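Clearing out the hall closet, part one

I've been putting off the hall closet since we moved to Tamcombe, and last weekend the door finally stopped closing. So that was that!

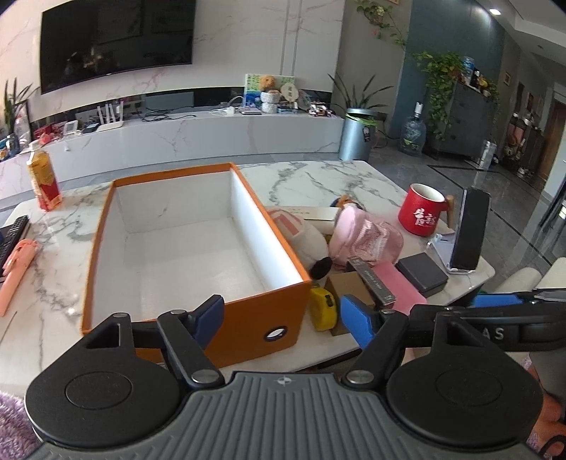 What was in there

Coats, mostly. I own 4 raincoats, which is silly for a person who drives everywhere. Two of them came from my Dekville days, when I walked to the bus every morning and got soaked by trucks, and I kept them out of some kind of loyalty, I guess. One still had a bus transfer in the pocket (and a cough drop I'm not going to discuss).

Then the paper. Oh boy, the paper. I had every electric bill going back to the apartment, a warranty for a toaster I gave to my sister, and a whole folder of letters from Ulla Lehtinen, who was my pen pal when I was ten and wrote the funniest descriptions of her school lunches. I sat on the floor and read those for an hour and got nothing done. Worth it.

The bills went in the recycling. The letters are staying, obviously.

What I'm doing about shelves

My big idea was one long shelf up high for the things we use once a year, and hooks underneath. Fulvio Ferri down the street put up the same thing in his place and swears by it, though he also swears by keeping his boots in the bathtub, so take that how you like. I'm going to the hardware store in Stindavton on Saturday to look at brackets. If they want more than $200 for the lot I'm coming home and using the old bookcase turned sideways.

I also want a light in there. Right now you have to hold the door open with your foot and feel for your gloves, and I've gone out with two lefts at least 3 times this winter.

Still to go

The top corner, where the Christmas stuff lives, and the sewing machine that hasn't run since May. My husband says sell it. I say I'm going to make curtains. We've been having this talk for a while now, and the curtains in the den are still bedsheets.

More when the shelf is up, or when the bookcase falls over.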